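4.3 Fehlerfall: Ablage neben dem Korb

Während der zweiten Messreihe (August, Aufbau Biline) kam es zu einer Häufung von Fehlablagen, die wir zunächst dem Greifer zugeschrieben haben. Zu Unrecht, siehe unten. Insgesamt 2276 Ablagezyklen in dieser Reihe, davon 103 mit Objekt außerhalb des Korbs oder auf dem Rand liegend. In der ersten Reihe war der Fehler nicht aufgetreten, bei sonst gleicher Parametrierung.

Ablauf im Fehlerfall immer ähnlich: Anfahrt der Vorposition, Aufnahme mit der Handgelenkkamera, Schätzung der Korbpose, Absenken, Öffnen. Die Schätzung lieferte dabei eine hohe Konfidenz, die Überwachung hat also nicht angesprochen. Erst der Kraftsensor meldete Kontakt mit dem Rand, in einigen Fällen auch der nicht – dann wurde schlicht daneben geöffnet.

Ursache ist nach unserer Auswertung die Rasterzuordnung. Die Arbeitsfläche ist mit blauem Klebeband in rechteckige Felder geteilt, das Modul Bultero sucht die Bandkreuzungen und rechnet daraus die Lage der Kamera zur Fläche. Steht der Korb über einer Linie, fehlt ein Teil des Musters. Band verschwindet auf der einen Seite unter dem Rand und kommt auf der anderen wieder hervor, die Kreuzung dazwischen ist verdeckt. Bultero ergänzt solche Lücken durch Verlängerung der sichtbaren Stücke. Bei kurzen Reststücken wird der Winkelfehler gross genug, dass die Verlängerung in der falschen Rasterzeile landet. Der Versatz beträgt dann bis zu 155 mm, was eben reicht um den Korb zu verfehlen.

Abb. 7 zeigt eine Aufnahme mit genau dieser Konstellation: rechts vom Korb bleibt nur ein kurzes Stück Band, dazu ist der Korb selbst vom Bildrand angeschnitten. Das Korbmodell (Rechteck mit gerundeten Ecken) hat hier nur eine einzige Ecke zum Anpassen, die obere linke. Die Tiefe des Korbs ist damit praktisch frei. Erschwerend das Geflecht – der Boden liefert viele regelmäßige, fast gleiche Merkmale, und der Abgleich rastet gern eine Masche zu weit ein. Der helle Flechtrand ist auf der grauen Fläche dagegen gut zu trennen, daran lag es nicht.

Gegenmaßnahmen. Erstens Abbruch, wenn weniger als zwei Korbecken im Bild sind, und neue Aufnahme aus versetzter Position. Zweitens keine Verlängerung mehr aus Stücken unter einer Mindestlänge. Drittens Plausibilitätsprüfung gegen die letzte gültige Pose, bisher nur in der Steuerung Grerkata umgesetzt. Mit allen drei Maßnahmen wurden anschließend mehr als 4000 Zyklen gefahren, ohne Ablage neben dem Korb. Die Zykluszeit steigt durch die zweite Aufnahme, genaue Werte in Abschnitt 5.

Offen: Verhalten bei verdrehtem Korb. Ausserdem wurde nur ein Korbtyp getetset, Übertragung auf den Aufbau Balogh steht aus.

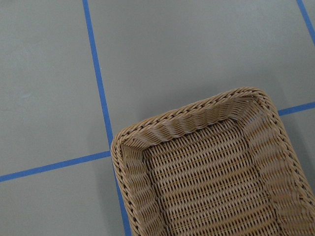 Abb. 7: Aufnahme der Handgelenkkamera, Korb am Bildrand angeschnitten, Rasterlinie teilweise verdeckt.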